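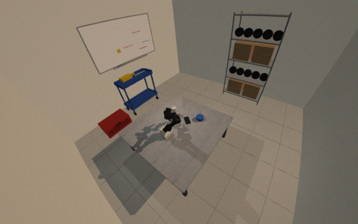 A rendered workshop room in the Otulon simulator, with the robot arm and two test objects on the work table. Rendering by Parnance.

Parnance Presents Nogueira, a Training Method That Helps Small Robot Arms Work in Difficult Light

PUMVILLE, July 1, 2022 – Parnance, a developer of software for small robot arms, today presents the results of its research on how a robot arm can find and reach objects when there are strong shadows on the table. The method has the name Nogueira. It was developed fully in Otulon, the simulator of the company, and afterwards tested with a real arm in the Parnance laboratory in Pumville.

With the Nogueira method, the share of failed reaches in the hard light test went down from 61 percent to 18 percent. The arm, the camera and the gripping software were the same in both cases. Only the training was different.

A technical report with all settings and results can be requested from the company free of charge. The rendered rooms used for the training will be given to universities and other research groups in December.

The problem of the second shadow

Many companies that use a small arm for light work place it on a normal table in a normal room. There is a window on one side and a lamp on the ceiling, and sometimes one more lamp that a worker has put there for his own comfort. Each of these lights makes its own shadow. When the arm moves, its shadows move also, and they can go in different directions over the table surface.

For a person this is no difficulty. For a vision model it can be a serious one. A dark shadow can look like a dark object. A flat black object can disappear inside a shadow, and the model then gives a position which is wrong by several centimeters. The arm reaches for the wrong place, closes, and comes back with nothing.

"We had customers who told us that the arm works well in the morning and badly after lunch," says Lertchai Pongsiri, head of research at Parnance. "At first we looked for a problem in the motors, and we lost much time with this. Then one customer sent us the recordings of one full day, and we saw that the errors were following the sun."

The usual answer is to control the light. The table is put inside a closed cell, or blinds are mounted on the windows. This is a good solution for a factory line. It is less practical for a small workshop or a school laboratory, where the same table is used by people for other work during the day.

How the method works

In Otulon, the research team builds a room with a work table, an arm and the objects that the arm must find. The room also contains the usual things of a workshop, for example a whiteboard on the wall, a tool chest, a utility cart and a rack with boxes. The light sources are then set, and the arm does its movements while the simulator renders the view.

Until now, the common practice has been to change everything at random from one picture to the next. The colors of the walls, the surface of the table, the position of the lights and the shape of the objects are all mixed again every time. The model sees much variety, but it never has the chance to see the same situation two times with only one difference in it.

Nogueira makes pairs. For each position of the arm, the simulator renders the room one time with the complete shadows and one time with the shadows of the arm removed. All the other parts stay the same, including the objects on the table and the furniture behind it. The model must give the same object positions for both pictures. When it gives different positions, this difference is counted as an error and the model is corrected.

In this way the model learns step by step that a shadow which belongs to the arm carries no information about where the object is. The shadow of the object itself is kept in both pictures. The team found in early tests that this small shadow is useful to the model, and that removing it makes the result worse. A soft shadow around the base of a cylinder, for instance, shows that the cylinder is standing on the table.

The training for this study used 2000 rendered rooms. The objects had 13 different shapes, from short cylinders to flat rectangular blocks, in dark and bright colors. A part of the shapes was kept out of the training and was shown to the model only in the final test.

Why the room is also important

One result of the study was a surprise for the team. In the first version of the rooms there was only a table on an empty floor, and the walls had no objects. The model learned well in these rooms but was weak in the real laboratory.

Nafula Rweyemamu, the simulation engineer who designed the rooms, explains the reason in this way: "The model was never asked to ignore something in the background. Then it came to the real room and there was a shelf, and on the shelf were dark round things, and it wanted to reach for them. So we put a shelf in the simulation also. We put dark round things on it. We gave the floor its tile lines, and we let the shadow of the table fall over them, and from that moment the numbers were better."

She adds that the rooms were made simple on purpose. The furniture has clean surfaces and few details, so one room can be rendered quickly on a normal office computer. "People ask me for more beautiful rooms. I understand it, I also like beautiful rooms. But I want my training to be finished before the weekend."

According to the team, the steep view from above was the most useful camera position for checking the training by eye, as the table and the shadows on the floor can be seen together. For the training of the model, the camera height and angle were changed between rooms.

Test with the real arm

For the final test, the trained model was moved to a real arm without any additional training on real pictures. The arm stood on a work table in the Pumville laboratory. Two lamps were placed so that the arm always had one dark shadow and one weaker shadow in another direction. The test objects were placed by a colleague who did not know which version of the model was running.

The hard light test has three parts. In the first part the object lies in full light. In the second part it lies at the border of a shadow, and in the third part it is completely inside the shadow of the arm. A reach is counted as failed when the fingers close and the object is not between them, or when the arm touches the object and pushes it away before closing.

The model with the usual random training failed in 61 percent of the reaches over all three parts. The model trained with Nogueira failed in 18 percent. The biggest improvement was in the second part, at the border of the shadow. In full light there was almost no difference between the two models, and Parnance does not claim an advantage there.

Known limits

Parnance wants to be open about what the method does not solve at this time. Shiny metal objects are still difficult, as the reflections change together with the light and the pair method does not treat them. Transparent objects were not part of the study. The test was also made with one type of arm only, and with objects that stand or lie alone on the table. When objects touch each other, the positions are less exact.

The method needs double the rendering work, as every position of the arm is rendered in two versions. For the rooms in this study it was acceptable. For very detailed rooms the additional time can be a disadvantage, and users should plan for this.

"A failure rate of 18 percent is too high for production, and I say this to every customer who calls," says Lertchai Pongsiri. "It is a research result in bad light. With normal light and with a second try allowed, the arm is useful already. But we are not finished."

Next steps

The research team is now working on the question of moving people. When a worker walks past the table, his shadow falls on it for a short moment, and at present the model has not seen such shadows in training. New rooms for this purpose are in preparation in Otulon. The team also plans to repeat the hard light test with a second arm of larger size.

The package for research groups in December will contain the rendered rooms, the picture pairs and the positions of all objects. The program code for the correction step will be included. Commercial users of Otulon will receive the Nogueira training as a normal update of the simulator, and no new license is necessary.

Groups that want to test the material before December can write to the company and describe their project in a short text. Places are limited by the time of the support team. Preference is given to laboratories which have a real arm and can send back their results, also when the results are bad.

About Parnance

Parnance develops vision and training software for small robot arms. The products of the company are used in workshops, laboratories and technical schools. Its simulator Otulon allows users to build a room, place an arm in it and train the arm before the real equipment is installed. The company has its office and its test laboratory in Pumville.

Press contact

Parnance, Press Office, Pumville
Questions about the study: Lertchai Pongsiri, Head of Research
Questions about the rendered rooms and Otulon: Nafula Rweyemamu, Simulation Engineering
The rendering in this release may be printed free of charge when Parnance is named as the source.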